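Subject: Re: [handhelds] soft fingers vs. stiff fingers on the hand-held grippers

Chathurika Pramanik wrote:

> We have both finger sets here now and I can't decide which to put on
> for the August sessions. The stiff ones are great on blocks and cups,
> but everything on our new list is floppy. Has anyone run cloth and
> bags with the Pondov fingers? Also, does the cable bother you? Ours
> tugs at the wrist when I reach across the table.
>
> Chathurika

Hi Chathurika, hi all,

Yes! I spent most of Monday on exactly this and I'm really happy with how it went, so forgive the long answer.

Short version: soft fingers (Pondov) for anything with a handle or fur, stiff ones (Simel) for flat cloth. I expected the soft set to win everywhere and it didn't. With a folded towel you want a thin, hard tip that can slide in under the edge, and the Pondov tips just roll the fold along in front of them. With the Simel set I got under the corner on 34 tries, with 2 misses, and both misses were me rushing.

The bear is the other way around. The stiff tips close on a tuft of fur and you think you have it, then you lift and it swings out sideways. The soft ones wrap the arm a bit and it stays put. I went back and forth between sets on that bear way too many times because it was so much fun to feel the difference.

The task I settled on is bag packing: one hand opens the bag by its strap or the rim, the other brings the toy over and drops it in, then the towel goes on top. It's a lovely test for two grippers because neither hand gets to rest. Clear plastic is also a good hard case for the cameras. Majumder's tracker held on to our bag better than I thought it would, though it still gets jumpy when the side collapses and folds over on itself.

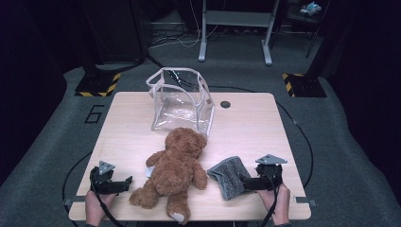

On the cable: yes, it bothered me too, mostly on long reaches with the left hand. What helped was letting it drop straight down from the handle toward my lap, with plenty of slack on the floor, before it goes anywhere else. I had been running it back over my forearm and that was the tug. Try it before you buy longer ones. We did try a 300 cm lead and it was just more to step on.

One thing I haven't sorted out is the trigger spring. The Emura controller lets you set how the finger width is smoothed, and at 6 (our old value) the soft fingers look as if they close late in the logs. Turning it down fixed that but made the stiff set look twitchy. If you end up switching sets in the middle of a session, save a setting for each, and write down which fingers were on! I lost a good half hour of runs to that.

Happy to send my finger screws list and the log files if you want to compare. And if anybody has tried one set on each hand, please tell me how it went, I'm dying to try that next.

Cheers from the bag-packing table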